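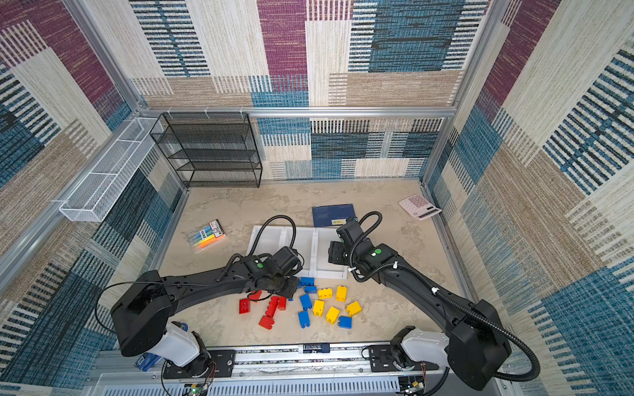

¿Se aprende mejor una tarea si se guía el brazo con la mano o si se maneja a distancia? Depende de la tarea, y con nuestros datos no nos atrevemos a generalizar.

Imprimir | Enviar por correo

En el proyecto Nimdale grabamos 14 demostraciones de clasificar bloques por color con dos brazos. Descartamos 9. La guía de Kever promete resultados «desde el primer día»; nosotros lo dudamos: con tan pocas grabaciones válidas, cualquier mejora puede ser casualidad.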